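Weeks 4 and 5: Emergence, Levels and What Counts as an Explanation
Notes by Tùng Hồ
Last revised Sep 3, 2022

Welcome back! These two weeks are my favorite part of the course, and if you only do one reading carefully this term, please make it the Limsakul chapter. It's short, it's combative, and it will make you want to argue with your roommate.

Where we left off

Last time we had the reductionist on the stand. Her claim was simple: once you have told me everything the small parts are doing, you have told me everything. Some of you found this obvious and some of you found it outrageous, and I was delighted by both reactions, so let's push on it.

Two things people mean by "emergent"

Weak emergence. A property of the whole is weakly emergent if it follows from the parts and their rules, but you can only get there by working through all the steps. Traffic jams are the usual case. A jam can drift backward along a highway while every car in it moves forward (I still think that is wonderful). No new force is needed. A being with enough patience could have worked it out from the drivers alone.

Strong emergence. A property is strongly emergent if even that patient being would fail. The whole has powers of its own, and those powers push back on the parts. People who defend this usually have consciousness in mind, though life was the popular candidate a hundred years ago. Ask yourselves why life dropped off the list!

Keep the two apart in your papers. Most bad arguments in this area start with a weak case, win our agreement, and then cash it in for a strong conclusion.

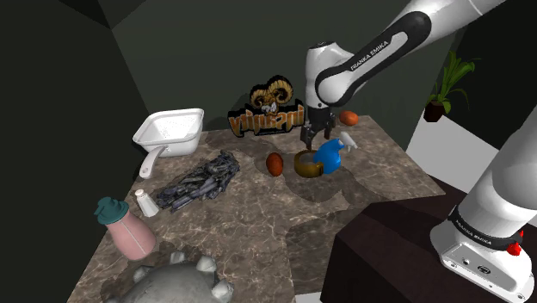 Simulated tabletop with robot arm, tape roll and spray bottle.

The problem of downward causation

Suppose my decision to stand up makes my legs move. My legs are made of cells, and the cells already have a full chemical story behind their movement. So what work is left for the decision? You can say it is the same thing as the chemistry, described at a higher level. You can say it does nothing. Or you can say the chemical story has a gap in it, and then you owe us some account of where the gap is.

Limsakul takes the first route and adds a twist I love. She says "the cause" is always an answer to a question, and questions come at a level. If I ask why you stood up, and you hand me 1,056 pages of chemistry, you haven't given me a better answer than "the bell rang." You've answered something else. Is this a solution or a change of subject? We gave it over 70 minutes last year and could have gone on.

Vocabulary to know: supervenience, closure, multiple realization, level, brute fact.

For section

Read Limsakul, chapter 11, and the short reply by Dendetti. Dendetti thinks talk of levels is only bookkeeping. Find the paragraph where he needs levels to make his own point (it's there, keep looking).

Then write one page on this: could a complete physics leave anything out? Pick a side and stay on it. You can change your mind in the second paper.

Slides and the sign-up sheet for presentations are in the course folder. Bring the reading with you, marked up.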